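Zorkora Hand-Held Gripper Kit
Garment handling on soft surfaces

The kit is used to record demonstrations for policies that handle clothing in furnished rooms. An operator works the jaws by hand, and the recordings are used for training without a robot arm on site. In the Bronholm study, 295 demonstrations were recorded on beds and sofas. 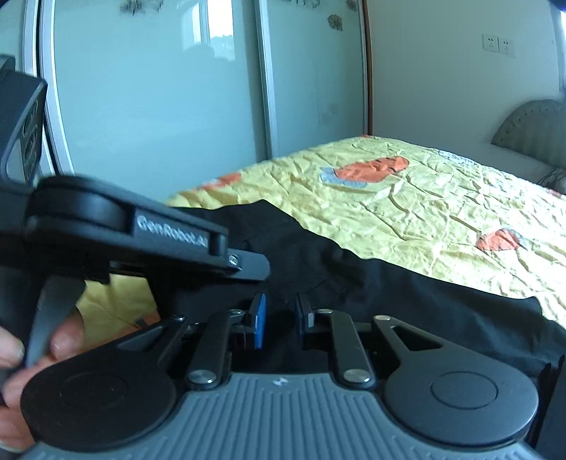 Two-handed work at a bed, with the second gripper at left.

Policies trained on the full set completed a trouser fold in 79 of 100 trials. With the bed recordings left out, the figure dropped to 52. Most failures came at the first grasp, when the jaws closed on the bedding along with the cloth. 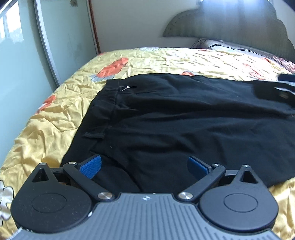 Dark cloth was the harder case, and waistbands gave the most reliable grasp points. Results by fabric are listed in the Kamel report, available on request.

Supplied as a pair. Replacement jaw pads come in packs of 8. Orders placed before November ship with the Daletti carry case.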